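Ticket 2118: Wernstead squad page shows wrong transfer status
Opened by: Peiyu Fan
Assigned to: Tshepo Steyn
Priority: normal
Status: open

Peiyu Fan, June 18, 2022
The Wernstead left back still shows as "on loan at Dretine" on the squad page. His loan ended with the season and the club put out a statement. His appearances are wrong too: we have 8, the club has 11. Cleared my cache, same thing in a second browser.

Tshepo Steyn
Feed provider says the record was corrected on their side and we should see it after the next sync. I ran the sync by hand. No change. I don't buy that it was ever corrected.

Peiyu Fan
They said that about the Drorngate keeper in January and it took 2 more tickets. Could it be our end this time?

Tshepo Steyn
Doubt it, but I checked. The raw file has the loan flag set and no end date. We print what we get. The missing games look like cup ties filed under another player with the same last name, Duan. Sent them both player IDs and asked for a real answer, not the canned one.

Peiyu Fan
Fine. Can we override the status by hand until then? Readers are already complaining in the comments. 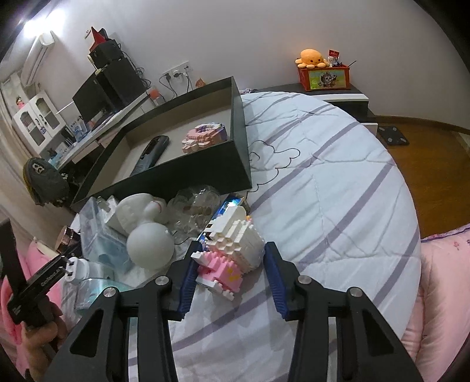 Brick figure on the quilted cloth

Tshepo Steyn
Override is on for the loan status only. I left the appearances alone, as a manual total will go wrong again after his first game. Provider now says "fixed in the next release." Keeping this open until I see it in the file.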